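Subject: Re: [nutport-users] Hand-held demos or remote control for a folding task?
From: Lucimara Frota

Hello all,

I answer inside the message, because there were several questions in it.

> We want to teach our arm to fold small kitchen cloths. At Shiferaw we
> have always used remote control, with the two-joystick box from
> Zavthorpe. Is it worth changing to the hand-held gripper? Our operator
> makes 18 good demos in an afternoon and then he is tired.

For cloth I would change. With remote control you don't feel when the cloth slips, so you close too hard or you wait too long, and the robot learns the waiting also. When we moved the same task to the hand-held gripper we recorded 70 demos between lunch and the end of the day, with two people taking turns. Of course, not all of them were usable. I come to this below.

> How do you arrange the place? Do we need a closed room?

We don't use a closed room. Ours is the big open floor at Nollico, with desks, stairs and people walking. I was worried about this in the beginning, but the policy was not disturbed by it in our tests. The things near the fingers matter much more. We keep a checkered mat on the table and one printed marker standing upright near the edge of it.

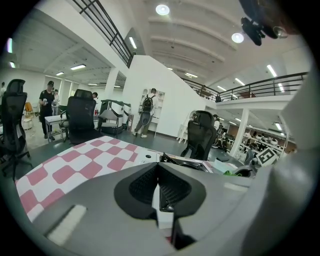

Steps we follow before a recording session

1. Put the mat flat and tape the corners. If it moves during the day, the demos from morning and afternoon don't match well.

2. Check that the marker is seen from the start position. Hold the gripper as you will hold it in the task – not higher – and look at the live view.

3. Open and close the fingers three times, slowly. Nutport uses this to find the full width. If you forget it, the width values are wrong for the whole file and I don't know a way to repair them afterwards.

4. Do the task at the speed of the robot, not at the speed of your hand. This was the hardest point for our new people. An arm cannot turn its wrist like you do.

5. Throw away any demo where you used your other hand to help.

> And is remote control then useless for us?

No, please keep the box. We still use it for corrections. When the trained robot makes a mistake, we stop it, take over by remote control, and bring it back to a good position. For this the hand-held gripper doesn't help, because the error happens on the arm.

One question from my side: does anybody have a good way to mark the bad demos during the recording? Now I say "bad" aloud and write the number on paper, and on Friday I lost the paper.

Best regards,
Lucimara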